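Larotard Wool and Delicates Wash
Made in small kettles by Naidu Soapworks, Nanddale

Larotard is a liquid laundry wash for the things you would be sorry to ruin: wool socks, hand-knit hats, silk scarves, bras, baby sweaters, and that one cardigan you have owned longer than your car. It works by hand or in the machine, it smells faintly of lemon peel and cedar, and a little of it goes a long way (please believe us on this, we get letters from people who used half the bottle and had suds until supper). 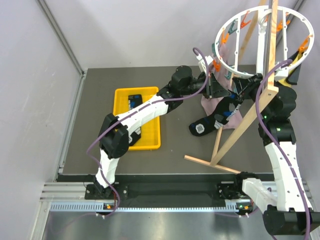
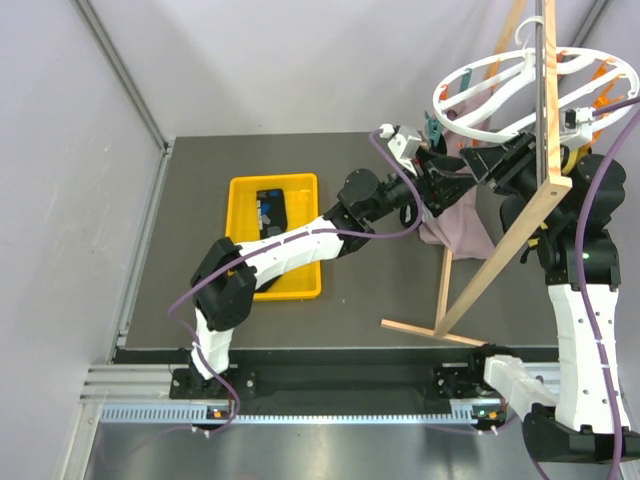 How Larotard got started

Mohandas Iyengar was making bar soap in Nanddale long before he ever thought about laundry. His regular customers kept asking whether they could shave a bar into the sink for their woolens, and he kept telling them not to, and after a couple of winters of this he gave in and started mixing a liquid that he could recommend with a clear conscience. The first batches were too thick to pour. The next ones poured beautifully and left a film on everything. He wore a good many stiff socks that year!

The recipe we sell now came together when Sivaprasad Kandasamy joined the shop. Sivaprasad had worked in a commercial laundry and had strong opinions on rinsing, and he pushed for a wash that lets go of the fabric quickly so you aren't standing at the sink changing the water over and over. We still make it the way the two of them settled on, one kettle at a time, with the labels put on by hand. If yours is a bit crooked, that was probably a Thursday, when we label the most bottles.

Sizes

Regular bottle, 10 fluid ounces. Squeeze cap, fits in a drawer or a travel bag if you tighten it well.

Refill pouch, 28 fluid ounces. Stands up on its own, has a screw spout, and is the better buy if you already have an empty bottle to fill.

Both sizes come in the regular scent and in Plain, with no added scent at all. We also make a darker, spicier one called Plulirach, with clove and orange, which we bring out in November and sell until the last kettle is gone. We don't hold any back, so if you love it, buy it when you see it.

Washing by hand

Fill a basin with cool or barely warm water. Add one capful of Larotard for a small basin, or two for a sweater, and swish it around with your hand before the clothes go in. Turn socks inside out, since that is where most of the work needs doing, and press everything under the water gently. Leave it to soak for 9 minutes or so. A little longer won't hurt, but please don't leave wool sitting overnight.

Squeeze the water out without twisting. Rinse once in water of the same temperature, squeeze again, and then roll the piece up in a dry towel and lean on it. For heavy sweaters you may want a second towel.

Washing in the machine

Use the gentlest cycle you have, with cold water, and put small pieces in a mesh bag. Two capfuls will do for a half load. In a front loader, start with one capful and see how you get on, as those machines use so little water. Skip the fabric softener. It coats wool and makes socks feel slippery in a way that most people don't care for.

Drying

Socks, stockings and light knits do well on a hanging rack with air moving past them. We like to hang socks by the toe, so the clip doesn't stretch the cuff, though Sivaprasad hangs his by the cuff and says life is short. Sweaters should lie flat on a towel, patted back into shape while they are damp. Keep wool away from radiators and out of strong sun, and please be patient with thick heels, which always take longer than you think.

Can I use it on other fabrics?

Yes. Cotton, linen, silk, bamboo, polyester and blends are all fine. It is a gentle wash, so it won't do much for motor oil or grass stains, and we would send you to a stronger detergent for work clothes. Always try a hidden spot first on anything brightly dyed, and especially on red silk.

Will it felt my sweater?

The wash itself won't. Felting comes from rubbing and from sudden changes between hot and cold, so keep the water steady and your hands calm and all should be well.

Storing it

Keep the bottle capped and somewhere that doesn't freeze. Larotard may go cloudy in a cold cupboard, and it clears again once it warms up. Give it a slow tip back and forth if it has been sitting for a while. Keep it out of the reach of children and pets, and rinse well with water if it gets in your eyes.

Shops and guilds

Knitting shops, yarn guilds and small inns are welcome to order by the case. We also sell single-use sachets in boxes of 200, which some of our shops tuck in with every skein of sock yarn. Write to us with your shop name and town and we will send a price list and a few sachets to try. Tell us which scent you would like, or we will send whichever one is closest to the door.

Contact Naidu Soapworks, Nanddale | Copyright Naidu Soapworks, all rights reserved | Back to top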